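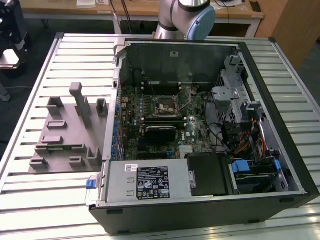 Has anyone paid for the Stikside desktop servicing kit, and does it do what the sales page says? We refurbish office PCs in Susham and the rep wants us to take it on a yearly deal from May. You get an arm, a set of printed fixture plates and the software, and it is meant to handle memory and small parts on "any standard tower". I have my doubts. With the case lying on its side and the panel off there's a drive cage standing up on one side, the power supply across the front and a bundle of loose-looking cables in one corner, and that's an ordinary old machine. The quote says 20 towers a day. I can do 13 by hand with a screwdriver and a cup of tea.
Valdir Andrade, 28/02/2018

Silvana Figueiredo
We had it on trial at Damasceno for 2 weeks. Memory was fine once the position had been taught. Every new case model meant teaching it again, and the rep's "any standard tower" came down to a list of 49 models, mostly from the same few makers. Ask for the list before you sign anything. Ask who pays for replacement fixture plates too, as ours were extra. It never managed power connectors while I was there and I stopped believing it would. If all your machines are the same model it might earn its keep. Ours weren't, so back it went.

Reinaldo Fontes
robots are the future mate, get one

Přemysl Dvořáček
Get them to run it on your own towers, picked by you on the day. The Hudov demo I went to used the same case all afternoon. And find out whether the daily figure includes someone opening the panels, because at Hudov a man did that.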